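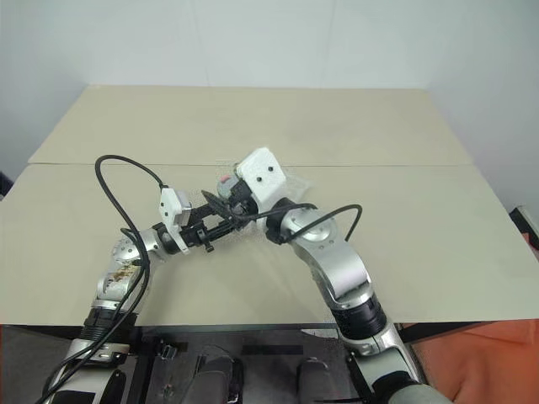

What do we clean the big table with now?

Warm water with a drop of washing-up liquid, on a well wrung cloth, then a dry cloth straight after. The spray cleaner stays off it. It left shiny patches on the Hondness offcut and they did not come out.

18/04/2026, table and pots

Spent the morning on the beige table and the afternoon on the screw-lid pots. Danuta wanted both written up before the Kurnum parts arrive, so these are my notes as they stand.

Table top

Front panel measures 800 mm from the front edge to the seam. The rear panel is a good deal narrower. Both are the matte beige board from Verkwood. I ran a straight edge across the seam in several places. Flush on the left and in the middle, very slightly proud on the right at the back panel. You can feel it with a fingernail but a pot slid across it doesn't catch. Leaving it alone for now.

The seam itself holds dust. A dry paintbrush gets most of it out, then the edge of a folded cloth. Don't let water sit in it. Nermina asked about running a line of clear sealant along it. I tried that on the offcut and it picked up grey dirt while it was still curing, so I'd rather have the gap and brush it.

Marking: low-tack tape only, and take it up at the end of the day. I left a strip of ordinary masking tape on the offcut overnight and it took 20 minutes to get the glue off.

Pots

These are the small round ones from Chong, for washers, clips and other bits that roll. What we want to know is whether they can replace the open trays. Notes so far:

Filled one with washers to 75 g on the kitchen scale. Stood it upright on the front panel and pushed it sideways near the bottom. It slid. Pushed near the lid, it tipped. With nothing in it, it tips very easily wherever you push, so empties should be kept in the drawer.

Lids: grey, round, and easy to cross-thread if you're in a hurry. Turn backwards until it drops, then forwards. One of the batch has a lid that never sits level. I've put that one in the drawer with a bit of tape over it.

Marks: red on the lid, near the edge. I first put the mark in the middle and it got rubbed by my palm every time I closed the pot. Near the edge it lasts better. We still need to agree what red stands for. Nermina has been using it for metric and I have been using it for "checked", and that will go wrong sooner or later.

Where to stand them: in front of the seam, on the larger panel. If a pot straddles the join at the right-hand end it rocks a little, and you can't weigh or measure anything on it like that.
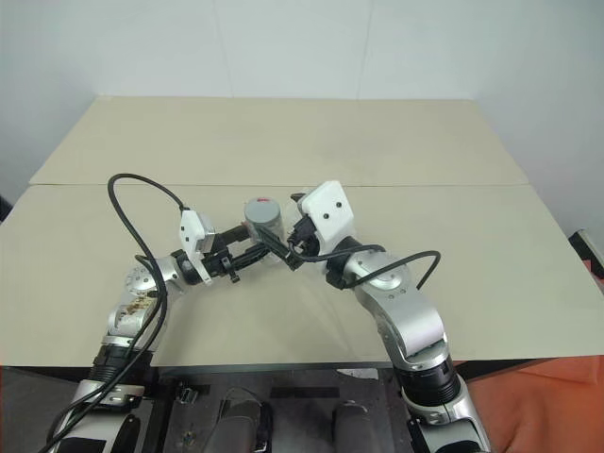 Still to do

Weigh the rest of the batch empty. The first came out at nearly 5 g over what the supplier's sheet gives, so either the sheet leaves out the lid or my scale wants checking. I'll borrow Danuta's and do it again.

Try a thin felt ring under a full pot and see if it still slides. Felt may shed on the matte surface. Use the offcut first.

Settle the red mark. My vote is red for checked, and write the thread size on a paper label instead. Nermina to say.

Ask Verkwood if they have the same board in one piece. If it costs much more we keep the seam.

Trays: I haven't thrown any out. They are stacked under the sink until we've had the pots in use for a while. If you take one, write it in the back of this book.

Danuta's note, added in the evening: she prefers the trays for clips, as you can pick one out without looking. Fair enough. Clips stay in trays, washers go in pots.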